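Trisden Introduces Compartment Tray Line for Desks, Drawers and Workbenches

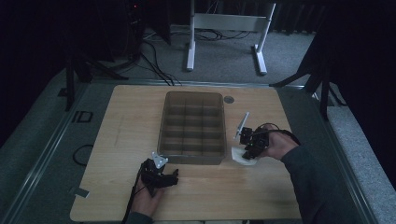

VAKANCOMBE, 21st February. Trisden, a maker of storage goods for homes, schools and small offices, today announced the release of the Ornalach line of divided trays. The line is intended for the small items that collect on desks and in top drawers and that are seldom given a place of their own: paper clips, spare keys, buttons, coins, batteries, screws, earrings and the like.

The Ornalach line opens with a twelve-cell tray in smoke-tinted plastic. The cells are set out in four rows of three, separated by thin inner walls, and the outer corners are rounded. The tint is light enough for the surface beneath the tray to show through the floor of each cell, so that the tray sits quietly on a wood desk or table and its contents can be found at a glance.

"Most households already own a large bin or a deep box," said Kenneth Saludo, director of household products at Trisden. "What our customers asked for was something for the last handful of things left on the table after the large bin has been filled. We kept the tray open, with no lid and no loose dividers, and we kept the cells small on purpose. A large cell becomes a second junk drawer within a week."

Trisden began work on the line in November, following a review of letters and returned comment cards from buyers of its earlier drawer goods. Of the 200 households that agreed to keep a written record of what was left out on their desks and tables at the end of each day, 164 listed small metal or plastic items in the first week. Coins were named most often, followed by fasteners of various kinds and by single batteries whose condition was unknown to the person keeping the record.

The record keepers were also asked where these items ended up. A common answer was a cup or a saucer borrowed from the kitchen. Several households reported that the cup was later taken back and its contents tipped into the nearest drawer, where the sorting had to be done again. These answers led the company to set aside an early design with a single round bowl at its center and to settle on a plain grid of equal cells.

Equal cells were chosen after some debate within the product group. Trays sold for cutlery and pens are usually built around the shape of one item, with a long slot for each. Small parts have no common shape, and their number changes from month to month. With a grid, the owner may give one cell to each kind of item, or two neighboring cells to a kind that has outgrown its place, and may change the arrangement without buying inserts.

The thickness of the inner walls received similar attention. Early samples had thicker walls, which made the tray feel solid in the hand but took up room that the cells needed. The walls of the released tray are thin, and the height was set so that a coin or a button can be drawn up the side of a cell with one finger.

Guidance on Use

Trisden has prepared a short guide to accompany the tray. It was written with the company's customer service group and reflects the questions that group receives most often. The main points are given below.

Clear the surface first. Take everything off the table or out of the drawer, set the empty tray down where it will be used, and wipe the surface around it with a cloth or tissue. Dust and crumbs left on the table tend to travel into the cells along with the first items.

Sort on the table before filling the tray. Put like items together in small piles beside the tray. Anything that belongs in another room should go there now.

Fill from the back row forward. Items that are used seldom go in the row farthest from the person seated at the desk, and items used daily go in the row nearest. Leave at least one cell free. New items will arrive, and a free cell gives them somewhere to go until they can be sorted.

Keep flat, round items such as coins and button batteries in separate cells. They are easily mistaken for one another in poor light. Households with young children should not keep button batteries in an open tray at all. A closed container placed out of reach is the proper place for them.

Do not stack filled trays. The tray has no lid, and items in the lower tray will shift when the upper one is lifted.

Wash the tray by hand in warm water with mild soap and dry it before refilling. A soft brush may be used in the corners of the cells. Scouring pads will dull the surface.

Classrooms and Repair Benches

Although the line was planned for the home, Trisden expects the twelve-cell tray to be of use in classrooms and at repair benches. During the trial period, the company placed trays with the Espiritu Learning Center in Vakancombe, where staff used them for counting beads, letter tiles and craft supplies. The center reported that pupils were able to return materials to the right cell with little help once a sample of each item had been left in its place.

The center also asked for a way to label the cells. Trisden considered molding a raised number into each one and decided against it, as a raised mark on the floor of a cell makes it harder to slide out thin items such as washers. A sheet of removable paper labels will be packed with the tray instead. The labels fit along the top edge of the outer wall and may be written on in pencil or pen.

For repair work, the product group suggests filling the cells in the order in which a device is taken apart, starting at the upper left and moving across each row. Screws from one stage of the work are then kept apart from those of the next, and the order can be followed backward when the device is put together again. A see-through tint has a particular use in this setting, as dark screws and washers remain easy to make out when the tray is resting on a light-colored bench.

"We heard from a customer who repairs clocks at her dining table and has to clear everything away before supper," Mr. Saludo said. "She wanted to be able to pick up the whole job, carry it to a shelf and find it in the same order the next evening. That request is reflected in the wall height we settled on. The tray should be carried level and with both hands, and we say so in the guide."

Availability

The twelve-cell Ornalach tray is available now through the Trisden catalog and from 52 independent housewares and stationery stores. It is offered singly and in packs of 2. The smoke tint is the only finish at release. A clear finish is under review, and the company will decide on it after the first season of sales.

Stores that carry the line will receive a counter card and a supply of the printed guide. Schools and libraries may request the guide without charge, whether or not they purchase trays, and may copy it for use by staff and families.

Two further sizes are in preparation. The first is a narrow tray with a single row of cells, meant for shallow drawers and window ledges. The second is a deeper tray for larger hardware and art supplies. Both will use the same smoke tint and the same rounded outer corners, so that trays of different sizes may be placed side by side. Dates for these items will be announced separately.

Customers who own earlier Trisden drawer goods may write to the company to ask whether the new tray will fit the drawer frames sold with those products. Requests should include the model name printed on the underside of the frame and the inside width and depth of the drawer.

About Trisden

Trisden designs and sells storage goods for homes, schools and small offices. Its products include drawer frames, shelf risers, label sets and divided trays. The company is based in Vakancombe, where its design, customer service and packing departments share one site.

Media Contact

Kenneth Saludo
Director of Household Products
Trisden, Vakancombe

Review samples of the twelve-cell tray and copies of the printed guide are available to members of the press on written request. Please allow time for delivery and state whether the sample is to be returned.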